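## 4. Setting and observations (draft, H. Parsa and F. Eskildsen)

Section 3 covered the interview method. What follows is the site material, still rough in spots. June 9, 2021 version, replaces the earlier one.

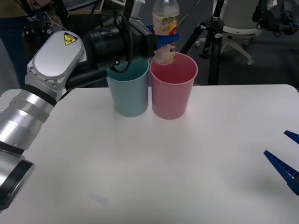
The Loltville site runs a staff canteen and a small drinks service for the offices upstairs. Before the change, six people worked the counter and the prep tables on overlapping shifts. After: four at the counter, one on what everybody calls the arm desk, one moved to stock. Nobody was laid off. That was a written condition of the Platon agreement and it held for the whole study period. Two of the six told us they didn't believe it untill September.

We logged 799 handling tasks across the observation days. A task = one object picked up, moved or held for a purpose, put down or handed over. Of these, 569 were done by the arms with no one stepping in. The rest had a person involved at some point, anywhere from a word to the operator to taking the item away and doing it by hand. We did not score speed. Management has speed numbers and we were asked not to reprint them.

**Figure 4.** Bottle and cup task at the two-arm table. The left arm's blue fingers hold a clear bottle over the pink cup, with the light blue cup right beside it. Fingers of the second arm at right; a person stands behind the table.

### 4.1 What the work is now

The old job description for counter staff had one line on drinks. "Prepare and serve." The new one has eleven lines, most of them about the table: where things go, how close together, what to do when a grip slips, who to call. Staff read it once, mostly. What they really use is a taped-up sheet one of them wrote in marker.

Placement is the big thing. A person pouring a drink doesn't care much where the cup is, the hand just goes there. The arm cares. So a good share of the human work turned into setting up: cups out, bottle where the gripper can reach it, nothing in the way. Cups standing right against each other, as in Figure 4, came up over and over in our interviews. Staff were split on it. Some like two cups touching, easier to set down in one motion. Others want a hand's width between them, in case the wrist or cable brushes the neighbor. No rule was ever written. Each shift did its own thing, and the next shift moved the cups.

> "I used to serve people. Now I serve the table, and the table serves people." (Counter worker, second interview)

We'd be careful with that quote. It is a good line and she knew it was, and in the same interview she said she'd hate to go back to the lunch rush the old way. Both belong in the record.

### 4.2 Watching

Watching is work. It does not show up on the Lockyer timesheets (the scheduling system the site uses), which only have codes for counter, prep, stock and break. Operators booked arm desk hours as prep. On paper, then, prep time went up after automation, and one manager read this as the system failing. It took a meeting to sort out. We suggested a fifth code. As of this draft there is still no fifth code.

What watching consists of, from field notes:

- looking at the grip before a lift, esp. with soft plastic
- listening. Several people said they hear a bad grip before they see it
- keeping one hand near the stop button, without touching
- answering questions from whoever walks by

The last one took more time than we expected. Visitors ask what it does, can it make coffee, is it taking your job. Operators got good at short answers. One had a policy of only answering the coffee one.

Tiredness came up a lot. Not sore feet or wrists, which were the main complaints before, but eyes and attention. Of the 58 diary entries that mention being tired at end of shift, 52 describe it in terms of concentration. The diaries were self-report, kept by the same six people, so this is a pattern within a very small group and we don't claim more.

### 4.3 Stepping in

When do people step in? The written procedure says only on a fault. In practice staff stepped in a good deal earlier, and their timing was personal. The most experienced counter worker let nearly everything run. The newest stopped the arm for any tilt she didn't like, even though a bottle has to tilt to pour, and she got teased for it. By the last week she stopped it less. Whether she'd learned the machine or just got tired of the teasing, we can't say from the notes. She gave us both answers.

There is a social cost to stopping. Everyone at the counter sees it, the queue sees it, and a restart takes a walk over to the laptop. Letting it run and mopping up afterward is sometimes the cheaper choice for the person, if not for the floor. Training material from Brirkik, who did the install, treats stopping as free. It should be rewritten by someone who has done it at noon with a line out the door.

### 4.4 Who decides

Before: shift lead decides, full stop. After: shift lead, arm desk, and the Brirkik technician on the phone, with no clear order among the three. We recorded several disputes, all small. The typical one is the shift lead wanting a task done by hand to clear a backlog, and the arm desk wanting it left for the arms, on the grounds that a half-done run has to be reset anyway. Each was right from where they stood. The lead usually won at lunch and the desk usually won in the afternoon.

The arm desk has no pay grade of its own. All six workers brought this up without being asked. It needs new skills, it carries blame when things go wrong, and it pays the same as the counter. Three said they would turn down the post if it became permanent on those terms. Platon's position, given to us in writing, is that grading will be looked at after the trial.

### 4.5 Limits

One site, six workers, one kind of table. Eskildsen did most of the observing and was known to the staff by first name after a few days, which helped with interviews and probably colored them. Parsa coded the tasks from notes, Eskildsen checked a part of them, disagreements were talked through and not counted, we should have counted them. Near misses are under-reported for sure. The categories in 4.2 came out of the notes after the fact.

Section 5 takes up the grading question and compares it with the stock room, where the change went the other way and one job got simpler. Table of task types goes in the appendix, still to be formated.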